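Teaching two arms to use the microwave

The microwave has been the main job on the bench through February. I wanted one household machine the arms could open, load and close without me touching anything, and a door on a hinge seemed a fair place to start.

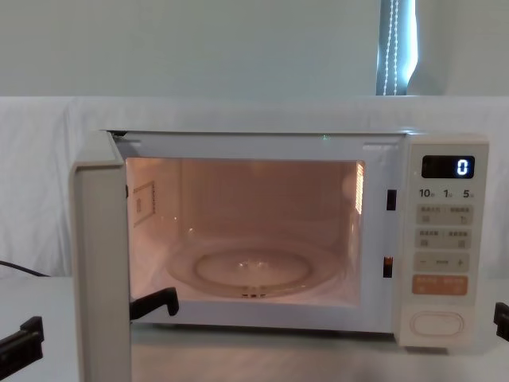

The door

Pulling on the front face got me nowhere, so the release button comes first and the left gripper takes the door after that. One black finger goes on the inner side near the lower edge and the other stays on the outside. Swinging the door all the way open leaves the right arm a clear run at the glass plate.

I had the first version of the motion from Trekano, which is the planner I wrote last year. It was fine on drawers but it cut the corner on the hinge. I rewrote the arc as 30 short steps and it now follows the door properly.

What still goes wrong

Closing. A gentle push stops short of the latches, and a hard one shoves the whole oven back along the table. I logged 74 closes with the current settings and 25 of them needed a second push. Rubber feet are on order from Findonel.

The code is in the Carnada folder with the rest of the arm stuff. Next job is a mug, empty to begin with.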